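The Trial Period

The brochure said the Skuvico would pay for itself, and my boss, who had been waiting years for anybody in the building to do that, signed up for the trial before lunch.

We refurbished office computers at the Cudby depot. They came in on pallets from insurance companies and school districts, and they went out on smaller pallets to other school districts. My part was processors. I took them out, cleaned them, put them back, and closed the lever. I had a tweezer callus. I had 318 towers waiting along the east wall and a radio that got one station.

The Skuvico got the good bench. It got two arms, a gray plate with posts and little nests on it, and a service plan costing 2000 dollars a month, which I noticed because it was left face up on the copier. I was asked to write the review. My boss felt this was fair, as I was the one who knew the work. I felt like a goose being asked to rate an oven.

There was a form. Under "Ease of setup" I wrote that it had taken two technicians and most of my coffee. Under "Footprint" I wrote that I now ate my sandwich in the hall. The technicians had laid a tower on its side for it with the cover off, and they stood back from it the way people stand back from a cake.

"Give it a minute," one of them said.

I gave it a minute. I gave it until 5, when the heat goes off. 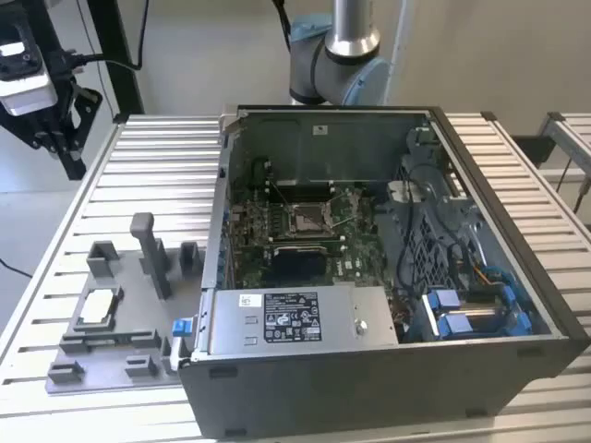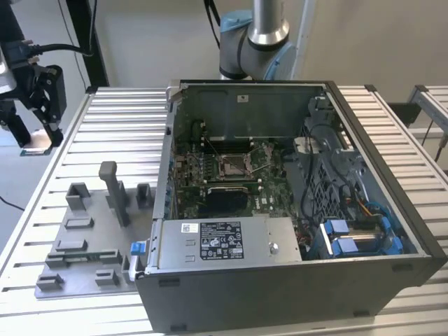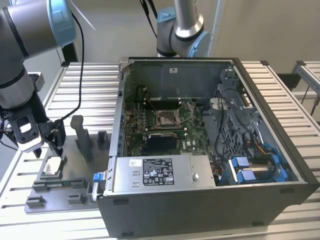
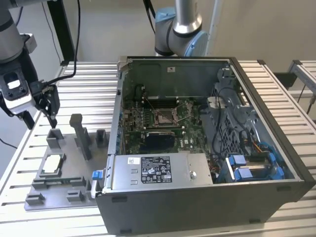 CPU socket open and empty, fixture plate to the left of the tower.
Esmont Library Writers' Club, Fiction Pages

I will say this for the machine: it did not hurry. It went down toward the plate and considered. It came up again. I have worked with men who considered less about marriage. By the second week it had seated a processor all by itself, and the technicians shook hands, and then they shook mine, and I went back and did eleven before my break.

My boss came down to watch.

"It'll get faster," he said.

"So did I, once," I said.

He asked how the review was coming. I told him I was on "Reliability," and that I was being thorough. What I had done was start staying late. I told myself it was for the form. The depot was quiet with the radio off, and the arm made a small sound at the top of each move, like somebody about to bring up a subject and deciding against it. I found that if I nudged the lights over the bench it missed less. I found that one of the nests held its part a hair crooked, and I shimmed it with a strip cut from my time card. I did not put either of these on the form.

On day 17 it did the whole thing four times running, and I caught myself with my fist in the air, alone, at an hour when the buses had stopped.

The last box said "Would you recommend this product to a colleague?" I looked at it for a long while. Strebel, the other outfit, was offering a unit with three arms and free shipping, and the boss already had that brochure on his desk with a cup on it.

I wrote, "I don't have any colleagues." Then I read it over, crossed it out, and wrote, "Needs another month. Needs somebody with it."

I took the form upstairs and left it face up on the copier.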